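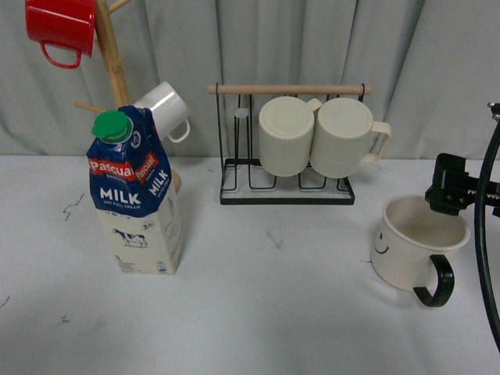
Page 19

SECTION 4. INSTALLATION AND FIRST USE

This section applies to the Moussa compact refrigerator supplied by Meketell for shared kitchens, staff rooms and small residences. Read the whole section before moving the appliance into place. For the larger two-door model, see the separate booklet supplied with that appliance.

4.1 Unpacking

1. Place the carton upright, with the arrows on the side pointing toward the ceiling.
2. Cut the two plastic straps. Wear gloves and stand to one side when cutting.
3. Lift the outer carton straight up and set it aside.
4. Remove the foam corner pieces and the tape from the door, the shelves and the door bins.
5. Take out the accessory bag. It contains the leveling wrench, the drain plug, the spare hinge cover and the warranty card.
6. Check the cabinet and the power cord for damage. If the cord is cut, crushed or bent sharply, do not plug in the appliance. Contact the Meketell service desk.

Keep the outer carton until the appliance has run through one full week of normal use. Returns made without the carton are accepted, but the customer must supply suitable packing.

CAUTION: The appliance must be lifted by two persons. Do not lift it by the door handle or by the tubing at the rear.

4.2 Choosing a Location

Place the appliance on a firm, level floor, away from direct sunlight, ovens, radiators and dishwashers. The floor must be able to support the appliance when fully loaded. Carpet and loose matting are not suitable.

Leave a gap of at least two inches at the rear and on each side. Leave at least four inches above the cabinet. When the appliance is installed under a counter, the toe space must remain open at the front.

The door must be able to open past a right angle. If it cannot, the crisper drawer will catch on the inner lining when it is pulled out. To hang the door from the other side, complete Section 5 before continuing.

NOTE: The appliance is intended for indoor rooms only. It will not hold its set temperature reliably in an unheated garage, porch or storage shed.

4.3 Leveling

1. Move the appliance to its final position.
2. Tilt it back slightly while a second person turns the front feet with the leveling wrench. Turn clockwise to raise and counterclockwise to lower.
3. Place a spirit level on top of the cabinet, first from side to side and then from front to back.
4. Adjust until the cabinet is level from side to side and the front stands very slightly higher than the rear.
5. Open the door halfway and release it. It should close slowly by its own weight. If it swings open, raise both front feet by one turn and repeat the test.

4.4 Cleaning Before First Use

Wash the shelves, bins and drawer in warm water with a little dish soap. Wipe the interior with a soft cloth dampened in the same solution, then with clean water. Dry all parts before putting them back. Do not use bleach, scouring powder or any product containing solvent.

A faint smell of plastic is normal in a new appliance. It may be reduced by leaving the door open for several hours before the power is connected.

4.5 Connecting the Power

WARNING: Risk of electric shock. The appliance must be connected to a grounded outlet. Do not remove the grounding pin. Do not use an extension cord or a plug adapter.

1. Let the appliance stand upright for four hours after it has been moved. If it was carried or stored on its side, let it stand overnight.
2. Check that the temperature dial is set to OFF.
3. Insert the plug fully into the outlet.
4. Turn the dial to position 3. The interior light should come on when the door is opened, and the compressor should start within five minutes.
5. Close the door and leave the appliance empty for six hours.

The outlet should remain within reach after installation. In buildings where several appliances share a circuit, ask the building manager to confirm that the circuit can carry the added load.

4.6 Setting the Temperature

The temperature in the main compartment should be no higher than 40 °F. Use a refrigerator thermometer to check it. Stand the thermometer in a glass of water on the middle shelf, close the door, and read it the following morning.

If the reading is too high, turn the dial up by one position and wait a full day before reading again. If items on the top shelf begin to freeze, turn it down by one position. Frequent changes make it difficult to find the correct setting.

A higher dial position may be needed in summer. Where the heating is turned on in October, check the reading again during the first week.

4.7 Loading

1. Place milk, eggs and cooked foods on the middle and lower shelves. The door bins are the warmest part of the compartment and should be used for condiments and soft drinks.
2. Keep raw meat and fish in a closed container on the lowest shelf.
3. Let hot food cool before placing it inside, but do not leave it out for more than two hours.
4. Leave space between items. Do not cover the air vent at the rear wall.
5. Keep the total weight on any one glass shelf below 40 pounds and in any one door bin below 11 pounds.

In shared kitchens, each item should be labeled with the name of its owner and the day on which it was opened. A sheet of 57 labels is included with appliances ordered through the institutional catalog. Further sheets may be ordered by mail from the Flikthorpe parts center.

Opened milk should be closed and returned to the appliance promptly after use. Milk that has stood at room temperature for more than two hours should be thrown away.

4.8 Normal Sounds

The following sounds do not indicate a fault:

Clicking: The thermostat is switching the compressor on or off.
Gurgling: Refrigerant is moving through the tubing.
Cracking: The inner lining is expanding or shrinking as the temperature changes.
Low humming: The compressor is running.

A steady rattle usually means that the cabinet is touching a wall or another appliance, or that the drip tray at the rear has moved. Turn the dial to OFF and disconnect the power before checking the tray.

4.9 Record of Installation

The installer should complete the warranty card and leave it with the person responsible for the premises. Enter the serial number, found on the plate inside the compartment behind the crisper drawer, together with the date of installation and the room.

Institutional customers should send a copy of the completed card to Melina Sotiropoulos, Customer Records, Meketell, Jirville. Cards may be sent together when several appliances are installed at one site.

Section 4 revised January 8, 2024. It replaces all earlier printings of the installation pages.

Continue to Section 5, Reversing the Door.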